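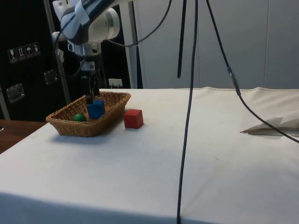 The Nerkari set is meant for small children learning to put things away, and my project is about whether the basket suits it. Two cubes, one ball, one basket, a plain surface. Brief from Gwilliam was short: pick an everyday storage item, use it a lot, say what you would change. I picked the basket as it looks nice and I suspected it was a bit rubbish at its job. Main complaint, and I'll come back to it, is the wall. With the green ball lying towards the front of the floor, the front wall already covers part of it, while the blue cube further back is easy to spot. A red cube out on the cloth next to the rim is easier still. So a child looking in from the front may well think the ball is missing. Adults did as well, me included.

## What I did

Tidied up. Tipped out, tidied up again. 18 rounds on the white cloth, notes after each one, then a few more on the bare table top for comparison. Slowest round was 92 seconds, but I stopped to pick the ball up off the floor twice in that one so don't read much into it.

Things I wrote down each time:

- where the ball ended up
- whether the basket moved
- did the cubes sit flat or lean on the side
- anything annoying

The last one turned out the most useful, my notes for the others are mostly one word.

## Basket

Woven wicker, light tan brown, rectangular, rim flares out slightly. The flare is good. It gives a bit of a target and a cube that catches the edge tends to go in. Weave is tight enough that nothing pokes through. Very light though. Empty it slides if you knock it, and on the bare table it slid a lot more than on the cloth. Tried it with a bag of rice in the bottom, 800 g, and it stayed put beautifully, but then there is no room for the toys and it's too heavy for a three year old anyway. Half that might do. Didn't get round to testing.

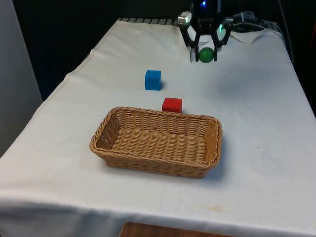

*Report by Eino Ojala | Gwilliam, product design, first year | 15 December 2020*

## Layout on the table

I had assumed the hard part would be getting things into the basket. More of the trouble was where things start. The red cube just behind the far rim is a good example: from the front it's partly masked by the basket edge, and you have to go over the basket to reach it. The blue one further up the table has clear cloth all round it and is no bother at all. Tutor asked me to write a rule for this. Best I have is, keep the basket off to one side and nothing behind it.

The ball is a separate problem. Needs holding from both sides, and the dark matt green is a decent colour on white. On the Dremama rug at home I lost sight of it straight away.

## The cloth

Nearly left this out. Should not have. It rumples, and the folds are enough to stop a ball that is rolling slowly, which I'd count as a plus. Minus: it shows everything. Small yellowish mark near the lower right corner and a few fainter ones. I washed it at 42 degrees on the Hondar cycle (the one in the halls laundry) and it came out creased whatever I did. Ironing helps for one session.

If I did it again I would pin the edges, the drape at the front got caught on my sleeve more then once.

## What I would change

Lower front wall on the basket, keep the back as it is. Flat pad of some kind under the base so it grips. Lighter inside, maybe a pale lining, so the ball stands out at the bottom. I sketched a lining with tie corners but the drawing is poor and isn't included.

## Not done

- lining in real fabric
- any rounds with actual children, permission forms did not come back in time
- basket with lid (out of stock, looking again in March)
- proper timings, mine are from a phone and I forgot to start it for seperate rounds

Notes pages are in the blue folder, handwriting is bad, sorry.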